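Grounded

I started this post in January and then left it in drafts, which tells you something about how my year has gone. But Harish Shetty asked me at the last meeting whether I was ever going to write up our trip to see the harbour people at Lasthorpe, so I've made a pot of tea and I'm finishing it. 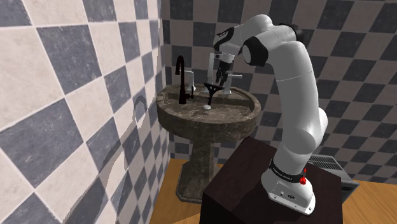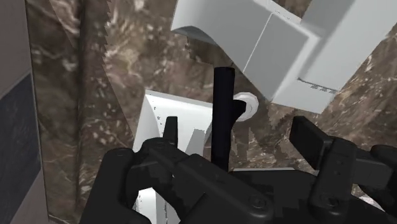
Lasthorpe Maritime History Group – Wrecks and Strandings Section

The ship we went to ask about was the Gorero, a small bulk carrier that went aground on the Dusidden bank on her way in with a cargo of fertiliser. If you grew up along this bit of coast you'll have heard three or four versions of it, most of them involving a drunk captain. My mum's version had a drunk captain AND a dog. I've never found the dog in any of the papers, and I have looked!

What I wanted to know was much duller, I'm afraid. I wanted to know why it took 42 hours to get the crew off when the lifeboat could see her the whole time.

Vasanthi Marar let us into the old pilot office and had the logbooks out ready for us on a big table by the window. She spent years as a duty officer herself and she reads those pages the way I read a bus timetable. I'd been squinting at one entry for ages, thinking it said "no fear", and she glanced over and said "no gear" – meaning the tug had turned up without the right towing gear. So that was one romantic paragraph gone from my notes.

The short answer to my question is the bank itself. Dusidden dries out in patches at low water and the channels between the patches move about, so the lifeboat could get within shouting distance and no closer. The first attempt was called off when she touched bottom herself. After that they waited for a better tide, and the wind went round to the north-east and made the better tide useless. The tug, the Rungrueang, stood off in deep water all night with her lights on. Ylva Hägglund found a letter from one of the crew who said those lights were the only thing he remembered clearly afterwards. I had a bit of a moment over that one.

Nobody died, I should say, in case you're new to the story. The worst injury was a broken wrist. They came off in two trips, the cook last because he wouldn't leave without his knives (this is in the log, I promise, in the coxswain's own hand).

What surprised me was the pollution side. I'd always thought of it as a clean sort of wreck, with no oil to speak of. But over 1044 tonnes of fertiliser had to come out before they could refloat her and a fair bit of it went straight into the water. Ilango Ramasamy has been through the fishermen's letters to the council and they are furious, page after page of it. The shellfish beds were shut for the whole season and as far as we can tell the compensation didn't go very far. I'd like to do a separate post on that if he'll lend me his notes – Ilango, this is me asking.

Still missing: the pilot's statement, which is listed in the inquiry index but isn't in the box, and any decent photo of the Gorero before she grounded. Prasanna Begum thinks there may be one in her uncle's albums and is going to look next time she's over there.

If your family had anyone on the lifeboat or the Rungrueang, please leave a comment or catch me after a meeting. I'll even take dog stories.

Posted October 2025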